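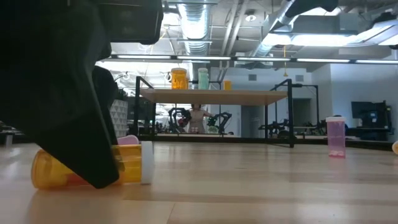

What is included in the Prarker bench kit?

The standard kit has one arm, a two-finger gripper, the controller, a power supply, a table clamp and the cables to join them up. You also get a licence for the Bekitell software, which runs on your own computer. The computer, the table and any shelving are not part of the kit.

Who is it for?

Most of our customers are colleges, small laboratories and firms that want to try out picking and placing before they spend money on a full production cell. It suits light, repeated handling of small items such as pill bottles, jars, tubes and cartons. It is not sold for use in a working pharmacy and it has no approval for handling medicines that will be given to patients.

Can it pick up bottles that have fallen over?

It can be taught to. A bottle lying on its side needs a different approach from one that is standing, so the two are saved as separate tasks in Bekitell. Bottles that roll easily are harder. We suggest you start with upright bottles and add the others once those are working well.

What about see-through bottles?

Tinted plastic is usually fine. Completely clear plastic can be difficult under strong overhead lights, and a shiny tabletop makes it worse. A matt mat under the work area helps a good deal.

Can the arm reach a shelf?

The reach is 75 cm from the centre of the base. Measure to the back of the shelf and not to the front edge, and leave room above the tallest item for the gripper to come in. If the shelf has a frame, mark the posts as no-go areas in the software before you run anything.

How long does it take to set up?

Allow 60 minutes for the first installation if your table is ready. Later moves are quicker because the settings are stored in the controller. You will need to repeat the calibration every time the base is unclamped - even if you put it back in what looks like the same spot.

Do I need to know how to program?

No. Tasks are taught by moving the arm by hand and pressing the record button. People who do write code can use the Python library, and the manual for it is on the downloads page.

How many demonstrations does a new task need?

It depends on the task. Moving one kind of bottle from a fixed place to another fixed place may need only 5. If the bottles vary in size, or are put down anywhere on the table, expect to record a lot more. Old recordings can be reused if the table height and the gripper fingers are the same.

Can I use two arms on one table?

Yes, with the Clesa link box, which is sold separately. It stops the arms from entering the same space at the same time. Please do not run two arms close together without it.

Which gripper fingers should I order?

The kit comes with the broad fingers, which suit most bottles and boxes. Narrow fingers are available for vials and for items packed close together. They are changed with the small hex key in the lid of the case. Tell the software which set is fitted, or the arm will stop at the wrong height.

Is it safe to work next to?

The arm stops when it meets resistance, and there is a stop button on the controller. You still have to carry out your own risk assessment. Keep hair, sleeves and lanyards away from the joints while it is moving.

What does the warranty cover?

Parts and labour for three years on the arm and controller. Gripper pads count as wear items and are not covered. Repairs are done at the Nordin workshop and take almost three weeks, including carriage. A loan arm can be arranged if you ask when you book the repair.

Can I see one working before I buy?

Demonstrations are held at the workshop by appointment. Bring a few of your own containers, empty and clean, with their caps on. Sølve Nygård handles bookings, and technical questions before purchase go to Helge Sandberg. Both can be reached through the contact form.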